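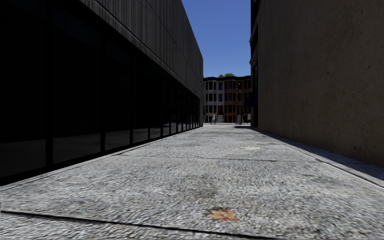
Re: [pavement-bots] Draft rules for shared passages, second go

From: Baldur Brøndum
To: the list
Sent: Sunday, 6.14 pm

Steinar Eskildsen wrote:
> Thanks to everyone who sent comments on the draft. Most of them are in.
> The ones I'm still stuck on are clause 6 (keeping to one side) and
> clause 13 (what counts as a clear run in the simulator). My feeling
> is that clause 6 should say "keep to the left kerb at all times" and
> leave it at that. It's easy to write, easy to test, and people get used
> to it. For 13 I'd pass any run where the machine gets from one end to
> the other without touching anything. Can somebody who has driven the
> Pendville passage in sim tell me if I'm being daft?
> Steinar

Hi Steinar, hi all,

You're not being daft, but I don't agree with you on either of them, sorry! I've spent most of the weekend in the Pendville passage (the simulated one, my knees are grateful) and I've got opinions now.

Clause 6 first. Keeping left all the time sounds fine until you're rolling along next to a long run of dark glass in deep shade. The shopfront side is nearly black, and all you get back from it is a bit of dim reflection, some of it just the paving. Our distance readings get jumpy near glass even on a good day, and I don't want a rule that orders every machine to hug the one surface it's worst at judging. If that glass has doors in it, and in a real street it will, you've also written a rule that puts a delivery cart exactly where people step out. The other side is a plain concrete wall with no openings, lovely to measure against, but with a strip of shadow along the bottom that the path finder likes to treat as an edge. So neither side is a gift.

What I'd write is something like this: "In a passage with no marked lane, the machine travels in the middle third, and moves to the side with no openings when a person comes towards it." Longer, I know. But it gives the person the choice of where to walk, and I think that's what the Prurnivside people were asking for back in July when they got so cross with us.

Clause 13 next, and this is the one I'd really dig my heels in over. "Didn't touch anything" is far too kind. There's a dead leaf lying on the paving in our passage, right by a dark joint line, and I have watched the old Urnumance build brake hard for it. It touched nothing, so under your wording that's a pass. If I'm walking behind a cart that slams its brakes on for a leaf, I'm going over the top of it with my shopping.

Same thing with the pale patch further along. I took it for a cover plate, then for a bit of worn paving, and I've stopped arguing with myself. The rule shouldn't need to know. What I want written down is that the machine treats a flat patch as ground unless it has measured some height, and that the log says which it decided. If the log doesn't say, the run doesn't count.

So, for 13, could we have:

- no contact with anything (yours, keep it)
- no hard stop for anything lying flat
- speed drops to walking pace before the mouth of the passage, whether or not anyone is in sight
- the log names every slowdown and what set it off

The third one matters most to me. Where the passage opens on to the street you've got the corner of that darker building on the right, and you can't see round it at all. The houses across the way stand out nicely and the camera loves them, so everything looks wide open when half the street is hidden. The Toledo lot wanted a fixed distance for the slowdown and I was against it last time, but I've come round. Pick a number, any sensible number, and let people argue about it later.
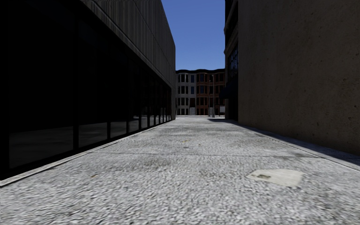 A few smaller things while I'm at it

Paving texture. Close up to the camera the rendered stones go blurred and smeary. I don't think that should fail anybody, but clause 14 says the simulated ground must be "equal in detail to the real surface", and ours plainly isn't. Could it say "good enough to tell joints, kerbs and covers apart at the stopping distance"? That we can check.

Light. Every run I've done has had a clear blue sky and hard shadows. I'd like the rules to ask for an overcast set and a dusk set as well before anyone says "tested". I haven't done either yet, so I'm telling myself off here too.

Wording. Please can we stop saying "obstacle" for people? I changed it wherever I spotted it in my copy — somebody else should have a look, my eyes had gone by then.

I'll put my marked-up version in the usual folder tonight. Steinar, if you hate the middle third idea, ring me before you redraft, it'll be quicker than six more emails.

Cheers,
Baldur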